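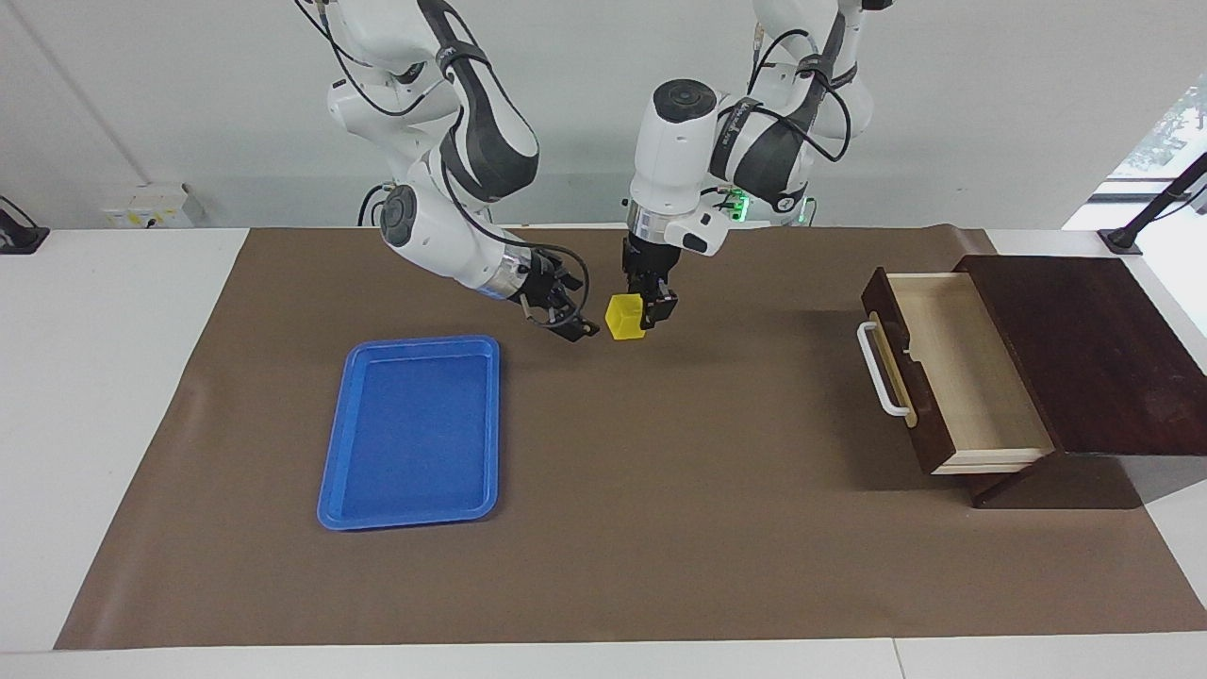

Brown paper mat, blue tray and a small drawer unit with the drawer open. The cube is yellow.

Urho Aaltonen has an opinion about drawers. "A drawer is a promise to yourself that you will come back," he says, and then he laughs, because he knows how it sounds. He has worked with storage for small objects for 11 years, first in the shop of Ville Manninen in Stollham and now on his own, under the name Multus.

I met him to speak about small workplaces, and why they become untidy so fast. He answered slowly and often went back to correct himself.

His first subject was the paper. Many people put nothing on a white table, he says, and then they are afraid of the table. "With brown paper you relax. You can write on it, you can see a small thing on it, and in March you throw it away and take a new one." He buys it by the roll and cuts it a little larger than he needs. The corners always want to go up, and he has no good solution for this. Tape leaves marks. For a time he used flat stones.

The tray and the drawer have different duties in his system. A tray is for the things of today. It should be shallow, with a rim that stops a round object from rolling out, and it should have a color that is not the color of the things inside. Blue is his favorite. "A yellow piece in a blue tray, you find it also when you are tired," he says.

The drawer is for what has a fixed home. He prefers dark wood, although he admits that a dark drawer hides dark screws very well. When he is sorting, the drawer stays open the whole time. I asked if this is not in the way. "Yes, it is in the way," he said. "But a closed drawer is more in the way. You have a piece in the hand, the drawer is closed, so you put the piece down for one second. After one hour you have 39 pieces on the table."

Not everybody agrees with him. Ilari Jääskeläinen, who shared a workshop with him for two winters, keeps everything in open trays and owns 70 of them. Aaltonen has visited and found it very orderly. "It works for Ilari. He has no cat," he says.

We spoke also about size. Customers ask him for bigger drawers, and he tries to sell them smaller ones. In a big drawer the small objects travel to the back each time it is pulled, and the front becomes a place for receipts. He puts a piece of felt on the bottom, cut two millimeters too wide so that it holds without glue. The felt comes from Lahtinen, and he has not changed it since the beginning.

Before I left, I asked what he does with objects that belong nowhere. He opened a cabinet and showed me a cookie tin. It was full, and the lid did not close.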